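Uwe Wegener
2025-06-21

1/ We passed 1585 recorded episodes on the Gudorau set this week, so a few notes on how we collect them. Short thread, mostly for people setting up their first arm.

2/ One episode is one pick and one place, driven by hand from start to finish. The operator moves the leader arm, the follower copies it, and we log joints, gripper and video together.

3/ We started in December with a clean table and one object. The policy learned that table very well. Move a cup into view and it stopped dead over the wrong spot.

4/ So now the table gets rearranged every 3 episodes. Different clutter, different corners, and the target object goes somewhere new. It slows us down. We get 200 good episodes on a long day at the Ilstead bench, fewer if two of us are training a new operator.

5/ We keep the failed grasps. They go in their own folder with a one-word label: slip, miss, tip. The first batch at Wakitz threw them out and we had to record 301 again to get the recoveries back.

6/ Write the instruction before you record, and read it out loud. "Take the purple thing out of the black box" is fine. If two people on the team would reach for different objects, rewrite it.

7/ Start pose matters more than I expected. We begin with the fingers open and pointing down, then vary the height and the side we come in from. Cards, a mug with a plant in it, a crate and a bag of food stay out on the table during the run.

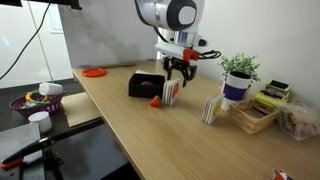 8/ Checking the recordings

Watch every episode once at double speed the same day. Look for dropped video, a late gripper signal, or a hand in view. Delete or relabel right then. A week later you won't remember what the operator was trying to do.

9/ Next up is two-step tasks on the same bench. I'll post the label list when it's cleaned up.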